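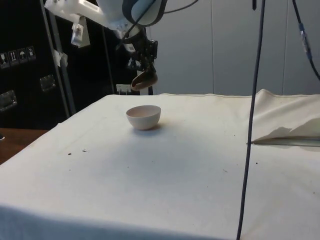

Small bowl on the table, arm above it

Splitting the contents without solicitors - anyone managed it?

hallmark_of_toast
Joined: April
We've agreed on the house and the pensions, which I'm told is the hard bit, and have now ground to a halt over the kitchen. My solicitor charges 334 an hour plus VAT and spent a good chunk of Saturday's email explaining that she would rather not discuss crockery. Has anyone here used mediation just for the contents? There's an outfit near us called Clidstead Family Mediation that does fixed-price sessions at 120 each per person. No children, both civil, both stubborn.

pelican_brief_ish
Yes, and do it. We had 2 sessions and came out with a list we both signed. The mediator made us each write down what we wanted before we came in, and there were only six things on both lists. We'd been fighting for a year over six things, one of them a strimmer.

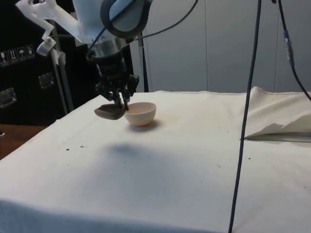 The rest we did by taking turns, one pick each, and anything left over went to the tip or to his sister. Get the list put in with the consent order paperwork if there's anything on it worth real money. Ours had a piano.

Grumbling_Appendix
I'll be the miserable one. Mediation is lovely if both of you tell the truth about what you've got. Mine turned up, nodded a lot, agreed to everything and then didn't hand any of it over. I paid for the sessions AND the solicitor afterwards. What you sign in the room isn't binding until it's in an order, and plenty of people find that out late.

pelican_brief_ish
Fair, but that's a complaint about your ex. A solicitor's letter wouldn't have made him drive over with the sofa either.

Grumbling_Appendix
It did, as it happens. Two letters. He brought the cushions separately, out of spite.
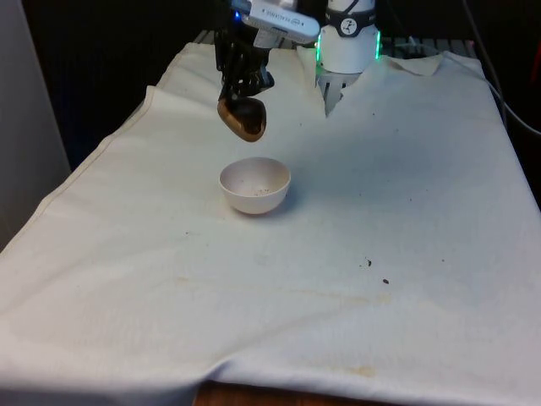

Brown scoop-shaped piece held over a white bowl

hallmark_of_toast
Cushions noted. We're both honest to the point of being tedious, so I'm less worried about hiding things. What I can't work out is values. She's put down what everything cost new and I've put down what you'd get for it at a car boot, and there's a gap between us you could park a bus in.

nine_tenths
Second-hand value, today, in the state it's in. That's the usual starting point for ordinary household stuff, whatever you paid in the Zilholm sale. If it's a proper antique get it valued and split the fee. Otherwise look at what similar things have sold for, not what people are asking.

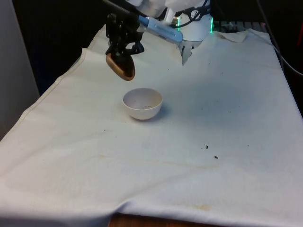
Sentiment is where it all goes wrong, and no valuer will help you with it. I did my split through the Clilach drop-in, and the adviser got us to set aside anything neither of us could put a price on and deal with it last, when we were too tired to be clever. Take a small round white bowl: on any schedule it's worth pennies, and if it was the first thing you bought together you'll happily spend an hour's fees on it each. Put it on the separate list. By the end I'd given up half of mine for a decent set of pans.

Grumbling_Appendix
Half an hour's fees would buy a lot of bowls.

nine_tenths
So would the fees for your two letters.

hallmark_of_toast
Right. I've sent her the idea of the two lists and she's come back with "fine", which from her is practically bunting. First session is booked. Does anyone know if I need to bring receipts?

pelican_brief_ish
We didn't. Bring a pen and something to eat.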